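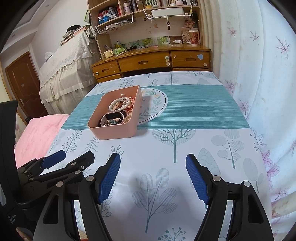

Home and Interiors | Bedding Reviews

October
By the Puster Household Testing Desk
Reading time: 2 minutes

Pliltton Printed Bedspread, Double: Review

The Pliltton is a lightweight printed bedspread sold for use on its own in summer and over a duvet in the colder months. Our desk bought one at the full retail price and kept it in daily use in a guest room for 4 months. It was compared with the plain Xiong coverlet, which we reviewed last year and continue to recommend.

The double size covers a standard mattress with an even drop on both sides. On a deep mattress the drop at the foot is short, and buyers with a divan base should order the next size up. The corners are square and the hems are double stitched. We found two loose threads at delivery and none afterwards.

Washing was carried out at the temperature stated on the care label. The cloth lost a little length after the first wash and remained stable from then on. Colours held well. The filling moved slightly towards the edges when the bedspread was tumble dried, and a firm shake while it was still warm put this right. Line drying avoided the problem altogether but left deeper creases, which needed a cool iron.

Warmth is modest. Two of our testers found it sufficient alone until the end of summer; a third asked for a blanket in the first week. The Xiong is heavier and holds heat better, although it takes far longer to dry and does not fit easily into a small drum.

The maker supplies the bedspread in a cotton bag with a drawstring — a sensible choice for storage, and large enough to take the matching pillowcases. These are sold separately through Grornimton, the sole stockist at the time of writing. Delivery was prompt. The returns form, however, asks for a batch number that is printed only on the outer packaging, and customers are advised to keep this until they are satisfied with their purchase.

Overall score: 73 out of 100. Recommended for guest rooms and for warm sleepers.

Filed under: Bedspreads, Guest Rooms, Washing and Care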